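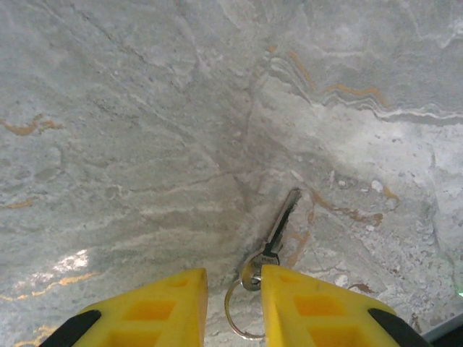
Wrist cam, key on split ring, marbled top.

Tultumgate set, rules for use. v2, 2019-11-05

Wrist view frames from the small-object bench. 119 episodes, 30 of them held back for testing. Dont train on those.

House rules, same as Hokex except where noted:
- operator hand on the stop button whenever the arm is live
- fingers closed slowly near metal, speed cap stays on
- failed grasps are kept and labelled as failed, not binned
- no keys that open anything at the Hevham site. Scrap blanks or old ones only
- nothing in an episode gets renamed once its signed off

Surfaces: marbled top and checkerboard, dark raised strip between them. Say which side the grasp was on, in the notes field. Strip itself is out of bounds for fingertips, go over with clearance.
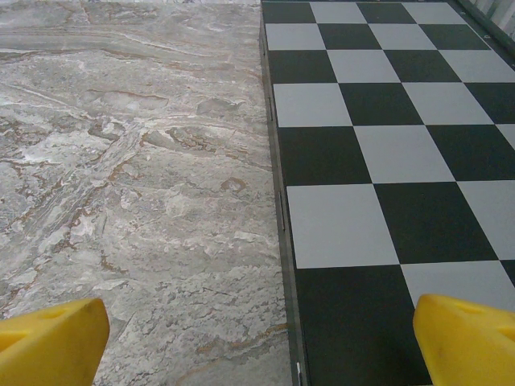 Mohcine El Sherbiny wants the clearance written down as a number, becuase "with clearance" means something different to every operator and the Ochoa rules already give one. Fair. Open until April, use the Ochoa figure till then.

Labels checked by two people, second one blind to the first. Disagreements go to Nana Baidoo.

Known gaps: lighting not logged. Stop presses logged by hand, so expect misses.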